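Two-Arm Bench Build: Progress Report
Prepared for the Brelier small projects fund
30 Apr 2022

Summary

The bench is built, both arms are mounted and running, and we have moved on to sorting trials. The work is four weeks behind the schedule in our application. Spending is inside the grant. We are asking for no additional money, but we would like to move the end date back to make up the lost time.

What has been done since the February report

The February report ended with the frame cut and the arms still in their boxes. The frame has since been put together in the shared workshop from black aluminum extrusion, with a wooden top set inside the rails. We squared it twice. The first time, one side rail was slightly out and the two arms did not agree on where the middle of the table was. Loosening the corner brackets and starting over took an evening and fixed most of it. What was left we corrected in software.

Each arm bolts to its own side rail, so the two face each other across the table. The original drawing had both arms on the back rail. We changed that after trying it with cardboard cutouts, where the elbows ran into each other whenever both arms went for something near the center. With side mounting the shared area is smaller but usable, and each arm has its own side of the table to work in without waiting for the other.

The control software is Koder, as proposed. Getting one arm to run from it was quick. Getting both to run on the same clock was not, and that is where most of the delay came from. One arm would start its move a little after the other, which does not matter when they work separately and matters a great deal when one is passing something to the other. The cause was a USB hub. Each arm now has its own port on the computer.

Choice of test material

The application named three kinds of test object: blocks, bottle caps and rubber bands. Blocks and caps were finished in the first two weeks of trials. Both arms can pick and place them at a rate we are satisfied with, and we do not plan to spend more time there.

Rubber bands are the hard case and the one the members of the workshop care about, as several of them have drawers full of mixed bands, O-rings and cable ties they would like sorted. A band has no fixed shape. It lies flat, it tangles with its neighbors, and it can hang on to a finger after the gripper opens. The task is to gather bands from the table and put them in a clear tray in the middle.

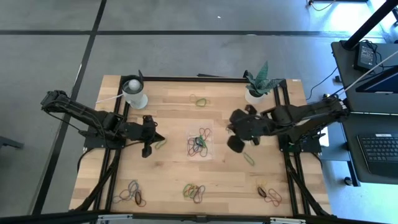
Rubber band trials: both arms at the bench, tray in the center, bands in clusters and singly on the wood.

Results so far

We logged 856 pick attempts on rubber bands, all with the same lighting and the same gripper fingers. They break down as follows.

Single bands lying apart from the others: 95 percent picked on the first try.
Bands in a pile or tangle: 62 percent picked on the first try.

The second figure counts a pick as good if at least one band comes up and ends in the tray. If we counted only picks that bring up exactly one band, it would be lower, and we have not yet logged it that way. We will do so from now on.

Failures fall into a few groups. The most common is a finger closing on top of the band and pushing it flat against the wood. Next is a band that comes up but drops on the way to the tray. Dark bands are also missed more often than light ones, mainly when several of them overlap and the software reads them as one object. We tried a lower approach height for the first problem and it helped, at the cost of two scratches in the tabletop.

Handing a band from one arm to the other works some of the time. We do not have enough attempts to give a number that would mean anything.

Problems and changes

The stock gripper fingers are too smooth for this job. We have ordered a set of soft fingertip covers from Qian. They were due two weeks ago and have not come. If they do not arrive by the middle of next month we will cast our own from silicone, which we have on the shelf.

Cable routing needs work. Cables run to the arms from more than one direction, and we have had one unplanned stop when a connector worked loose. Clips and sleeves are on the list.

The emergency stop was moved after a member pointed out that it could not be reached from the keyboard. It can now be reached from there and from the front of the bench.

Money

The extrusion, brackets and tabletop came in under estimate. The arms cost what was quoted. Power supplies and cabling ran over, and the two differences nearly cancel out. Over half of the consumables line is unspent. Receipts are in the shared folder, apart from the one for the replacement bolts, which we are still looking for.

Workshop use

The bench takes up the space that was agreed and has not had to be moved for other activities. Histex, who supply the workshop with offcuts, have asked whether the arms could be tried on fabric scraps later. We have told them it is outside this grant.

Next steps

Fit new fingertips and repeat the rubber band trials under the same conditions, so the numbers can be compared.
Start logging single-band picks from piles separately.
Improve detection of dark bands that overlap.
Collect enough handover attempts to report a rate.
Tidy and secure the cables.
Write up the frame drawings and parts list so that others can build the bench. The drawings are done for the frame and not yet started for the arm mounts.

Request

We ask that the end date be moved back by four weeks, with no change to the budget. A final report with the full trial log would follow at the new end date.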